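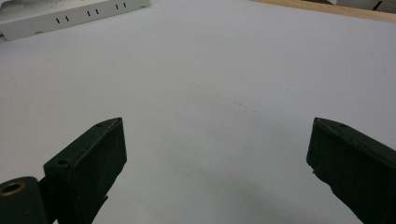
How to Cover a Work Table in White Paper (and Whether You Should)

October 26, 2019

Every craft site says to cover your table with white paper before you start anything. I held out for years. A bare table wipes clean, and paper wrinkles, slides and tears at the corners. I still think half the advice on the subject is there to sell rolls of paper, but a smooth white top does make small parts and dark thread much easier to find, so I now put one down for fine work.

What you need

Plain white paper, wide enough to cover the top in one piece
Low-tack tape
A long ruler
A soft, dry cloth

Matte or glossy? Matte. The Plemberg catalog pushes a coated paper for easy wiping, and I tried it. Under a desk lamp it threw a glare right where I was looking, and the wiping was nothing special.

Steps

1. Clear the table completely and wipe it down. Let it dry. Any crumb left under the paper will come through as a bump, and you'll find it with your pencil.

2. Unroll the paper and leave it curl side down for 2 hours. The usual tip is to iron it flat. I scorched a piece that way and haven't been back.

3. Lay it over the table with 4 inches hanging down on each side. Smooth it from the center outward with the cloth. Don't press hard, or you'll polish shiny streaks into it.

4. Fold the overhang down against the edge with the ruler and tape it underneath. Start with one long side, pull gently, then do the opposite side. Short sides last.

5. Fold the corners as you would on a present and tape those too.

6. Run your palm across the middle. If it lifts, undo one long side and pull again. More tape on top won't fix it.

Is the fancy stuff worth it?

Trorkine sells a reusable mat that is supposed to lie flat from day one. Mine, bought in April, still has a ridge down one side. The cheap roll from the art store in Urnley has done better, and when it gets stained I cut a new piece.

Skip all of this for painting or gluing. Wet paper sticks to the table, and you'll be scraping it off with a fingernail. Use an old plastic tablecloth for those jobs.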